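Stammont Meat Tenderiser and Schnitzel Press: Review

The Stammont is a hand-operated press for flattening pork loin, chicken breast and veal. It replaces the mallet. A lever drives a ribbed aluminium plate onto a fixed base, and an adjustable stop under the plate sets the finished thickness. The press is sold through kitchen supply shops and the Wunent online store. I bought mine at retail in June and have used it mainly for crumbed pork.

Setup consists of attaching the lever with two bolts and fitting four rubber feet. The hex key supplied is soft and rounded off on the second bolt, so use your own. The base needs a clear stretch of bench with room behind it for the lever at full travel. Mine would not fit under the overhead cupboards until I turned it side-on.

The thickness stop has detents at 6, 9 and 12 mm. At the 6 mm setting, a trimmed loin steak came out even from centre to edge, with slight thinning where the grain ran out. The 9 mm setting suits chicken. I found little use for 12 mm, which barely marks a thick cut.

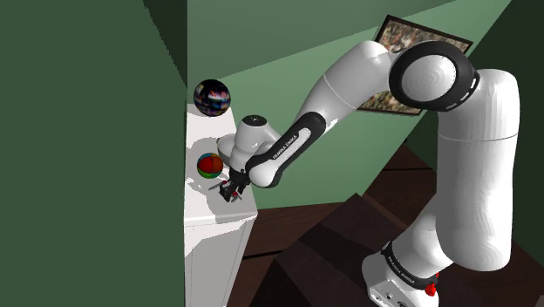
Franka Emika Panda arm over a white cabinet, computer render.

Meat should be pressed between two sheets of baking paper. Cling film tears on the ribs and leaves fragments in the surface. Two short strokes with a quarter turn between them gave a better result than one long stroke, and the fibres held together well enough to survive flour, egg and crumb. Pork that had been out of the fridge for 60 minutes spread further than pork pressed cold, but it also stuck to the paper.

Frying results were consistent. Even thickness meant the crumb coloured at the same rate across the whole piece, and I had no raw centres. A mallet in practised hands will match this, though it takes longer and makes considerably more noise.

Cleaning is the weak point. The plate lifts off and can go in the dishwasher, but the pivot housing collects juice and has to be brushed out by hand. The aluminium dulled after its first dishwasher cycle.

I compared it with the Villalobos 700, a bladed tenderiser that cuts the fibres and does nothing for thickness. The Villalobos is better for a tough cut headed for the grill. For schnitzel or a pork sandwich, the Stammont is the more suitable tool. The larger Villalobos 1000 has the same mechanism with a wider head.

Spare feet and plates are listed by the distributor, Jetasville. The pivot pin is not sold separately.

Recommended for anyone crumbing meat weekly. Occasional users should keep the mallet.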